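Search this guide... Go

Section 4: Setting Up a Show and Its Set List

Use this section after you have added the venue in Section 3. You need the Band Leader or Tour Manager role in Trelilico to make these changes.

1. From the main menu, open Shows and choose New Show.

2. Enter the venue, the doors time and the stage time. Stage time is the time the headliner starts, so enter support acts separately under Openers.

3. Choose Add Set List. You can start blank or copy the list from an earlier show.

4. Drag songs into order. The running time at the top updates as you go. Trelilico adds 23 seconds between songs by default -- change this under Settings > Gaps if your band talks more than that.

5. Mark the encore by placing the divider above its first song. Songs below the divider print on a second page.

Note: A tour file can hold up to 206 songs. Alternate versions, such as an acoustic arrangement, count as separate songs.
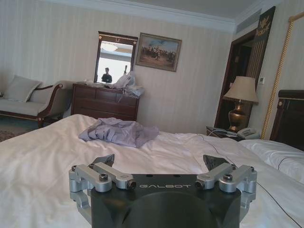
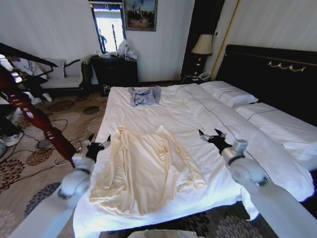
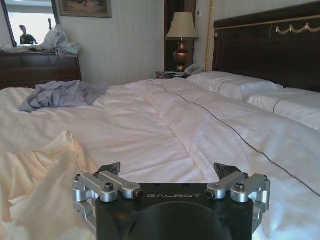 White bedding in all three views; shirt laid out in the second.

6. Enter the curfew. If the set runs past it, the total turns red and the extra minutes are shown beside it.

7. Choose Share with Crew. Lighting and sound get a read-only copy with cues. Band members get the version with keys and tempos.

Caution: Changes made after sharing are not sent until you choose Share again. Printed copies do not update. Write the version number on anything taped to the stage floor.

8. To lock the list, choose Lock for Show. Only the person who locked it can open it again before the stage time.

Importing from Sindell

Export the list from Sindell as plain text with one song per line. Song titles longer than 157 characters are cut short on import. Keys and tempos do not carry over and have to be entered by hand.

If a song appears twice after import, delete the copy with no tempo -- the other one is linked to your cue notes.

Section revised Nov 19, 2019, by Petrică Cârstea. For printing set lists, go to Section 5.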